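31 comments | 11 shares

The small case that stays in the drawer

In most homes the tools live in a box where everything lies on top of everything. When I moved to my apartment in October, I had such a box too. To find one bit for one cabinet hinge I was turning it over on the floor.

A fabric case works in another way. You open the zipper, put it flat on the table, and you see what you have. Elastic bands hold the bits in rows, and an empty place in the row reminds you to look under the sofa before you close it.

At Clarier, a repair shop where I spent one morning, they keep 4 of these cases for small work such as eyeglasses and radios. A good one, they told me, should not need more than a minute to pack. They also advise to wipe the bits with a dry cloth - oil makes the fabric dirty very quickly. 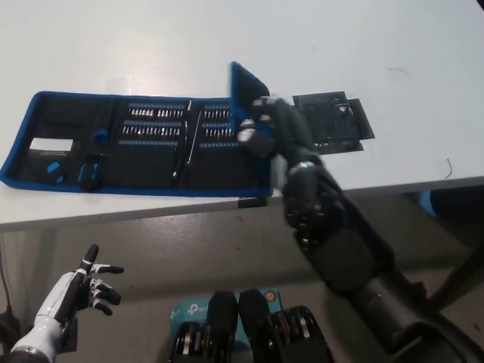
Silver bits in rows, held by elastic with blue trim, in a case opened flat on a white table.

I bought mine secondhand, and two bands were already tired. I sewed them again with strong thread, which took one evening. Since then no bit has fallen out, even when I carry the case by bicycle.

100 people like this

Related
Van Beek and the folding workbench
A sewing kit for the glove compartment
Wamau: baskets made to be repaired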